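Varying start positions when collecting pick-and-place demonstrations
Posted in: Manipulation / Data collection

tulter_bench
I am collecting teleoperated demonstrations for a single-arm place task: pick up a small block, put it on a wire rack. Wrist camera only. I have 239 episodes so far and the policy trained on them works when the block starts near the middle of the table and fails almost everywhere else. It reaches for the middle and closes on nothing.

I was placing the block by hand between episodes and trying to be random. When I plotted the start positions from the joint logs, most of them fell in a patch the size of a saucer. Is it enough to collect more (I had planned on 1,000), or should I impose a layout? If a layout, how do I mark the table without the policy learning the marks?

Moltik
More data. We had the same thing and it went away when we collected more. Also check your learning rate.

Ambaye Bretel
More episodes from the same distribution will give you the same policy with less noise. Fix the distribution first.

Divide the reachable area into cells and draw the cell for each episode from a shuffled list. Go through the whole list before reshuffling. Within the cell, place the block anywhere and at any angle, including near the lines. If you always center it in the cell you will have a small set of discrete starts and the policy will interpolate badly between them.

Log the cell ID with the episode at collection time. Recovering it later from gripper pose at grasp is possible but the pose is wrong for every episode where the operator bumped the block before closing.

On marking: painter's tape is fine. It comes off clean and it is thin enough that a block slides over it. The policy will see it in a wrist view, and you have two ways to deal with that. Either leave the tape down for evaluation and deployment as well and accept that it is part of the workspace, or collect a share of the episodes on bare table. I do the second. In my last set of 2,405 episodes, almost a third had no tape, and those used the same shuffled list with positions measured from the table corner. Success with and without tape was close enough that I stopped testing for it.

Do not replace tape halfway through a set unless you have to. Small tears and missing stretches don't matter as long as you can still tell which cell you are in. A line that has moved by half a block width does matter, as your cell labels then mean two different things.

Keep the rack out of the start list. Any cell it overlaps gets removed, or you will be asking the operator for grasps the fingers can't reach without touching wire. If you want the rack position to vary too, treat it as a second list and change it every 7 episodes or so. Changing both every time doubles the reset work and operators start skipping it.

Before each block of episodes, open the gripper, move to the home pose and save one wrist image with nothing on the grid. Compare it with the one from the previous block. A camera mount that has slipped shows up there as a shift in the line crossings, long before you would notice it in the training loss.

For your existing 239, keep them, but downweight the center cells when you sample batches.

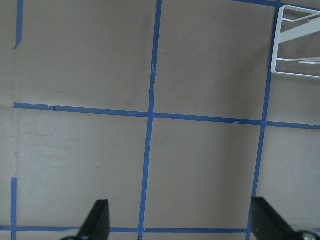
Downweighting is a stopgap. Once each outer cell has as many episodes as the center ones, go back to uniform sampling and retrain from scratch, and hold out two cells entirely so that you have something to test interpolation on.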